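Student Robotics Society: Household Tasks Project

The Society's household tasks group has now completed its first half-year of work, and members of the School may wish to know how the project stands. The group was formed in November under the guidance of Dr Eimear Kinsella, with Haruna Furukawa and Isamu Onishi as student leads. Its purpose is to teach a two-armed machine to fold and sort ordinary clothing, a task which remains difficult for robots and which most people perform without thought.

The greater part of the work so far has consisted of recording demonstrations. Students carry out each task themselves with a pair of hand-held grippers, one in each hand, and the recordings are later used to train the control software, which the group has named Dronari. To date 379 demonstrations have been accepted. The target for the end of the academic year is 1,000. 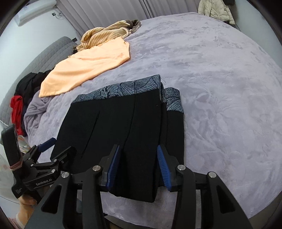

Trousers have proved harder than shirts or towels. A dark garment folded into several layers offers few clear edges, and a patterned waistband may be mistaken for a separate item when part of it shows from the layer beneath. The group has therefore agreed that demonstrations should take place in ordinary rooms, on beds as well as tables, and with other clothing left nearby. Recordings made only on a bare laboratory bench gave poor results in the early trials - a point which Ryota Shimada set out in his report to the Society last term.

Students who wish to take part are asked to attend 2 training sessions before recording on their own. The first covers safe handling and charging of the equipment; the second deals with the labelling of recordings. Sessions are held in the Nagano Room on Sunday at 2 p.m., and places are limited to 9 at each session. No previous experience of programming is required.

The Society records its thanks to Mr Sadao Katayama, who has given the group the use of his workshop for repairs. Enquiries about the project, and offers of unwanted clothing in any size, should be addressed to Haruna Furukawa through the School office.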